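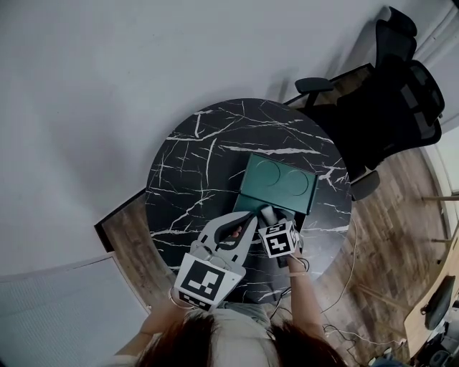
Umzug ins kleine Zimmer

4. Dezember 2023

Der runde Tisch ist jetzt also im kleinen Zimmer. Ich hatte im Mai schon einmal geschrieben, dass er aus der Küche raus soll, und dann ist den Sommer über nichts passiert. Vorletzte Woche haben Nghĩa Phan und ich ihn endlich rübergetragen. Die Platte ist aus schwarzem Marmor mit feinen weißen Adern und so schwer, wie man sich das vorstellt. Wir haben sie abgeschraubt und hochkant durch den Flur gebracht, mit einer Wolldecke dazwischen. Am Türrahmen fehlt seitdem trotzdem ein Stück Lack.

Gekauft habe ich den Tisch vor Jahren gebraucht, für 375 Euro, von einer Frau in Havdale, die ihr Café aufgelöst hat. Neu wollte der Laden damals 787 Euro für ein ähnliches Modell, das war mir zu viel. Bereut habe ich es nicht. Schwarzer Marmor ist allerdings empfindlicher, als ich dachte. Zitronensaft und Essig gibt er einem nicht mehr zurück, und Staub sieht man sofort. Ich wische mit lauwarmem Wasser und einem Tropfen Spülmittel und trockne mit einem Geschirrtuch nach. Den Steinreiniger von Flalora habe ich auch ausprobiert, der hat bei mir Schlieren hinterlassen.

Am Tisch steht der schwarze Bürostuhl mit dem Netzrücken. Schön ist die Kombination nicht, aber ich sitze darauf besser als auf den Küchenstühlen. Die Armlehnen sind ein bisschen im Weg. Ilham Entili meint, ich soll sie abmontieren. Mal sehen.

Dann die grüne Schachtel. Dunkelgrün, rechteckig, auf dem Deckel zwei geprägte Ringe nebeneinander. Sie lag beim Umräumen ganz hinten im Schrank, und ich hatte sie völlig vergessen. Huệ Kim hat sie mir zum Einzug geschenkt. Ich möchte sie als feste Ablage auf dem Tisch behalten, für Briefmarken, Quittungen und die Ersatzschlüssel, die bisher in fünf verschiedenen Schubladen lagen.

Offen ist noch die Sache mit den Kabeln auf dem Holzboden. Eine Leiste wollte ich eigentlich schon bestellen, war mir dann aber bei der Farbe unsicher. Weiß passt zum Heizkörper, Braun zu den Dielen. Falls jemand Erfahrung mit selbstklebenden Leisten auf geöltem Holz hat, gern in die Kommentare damit.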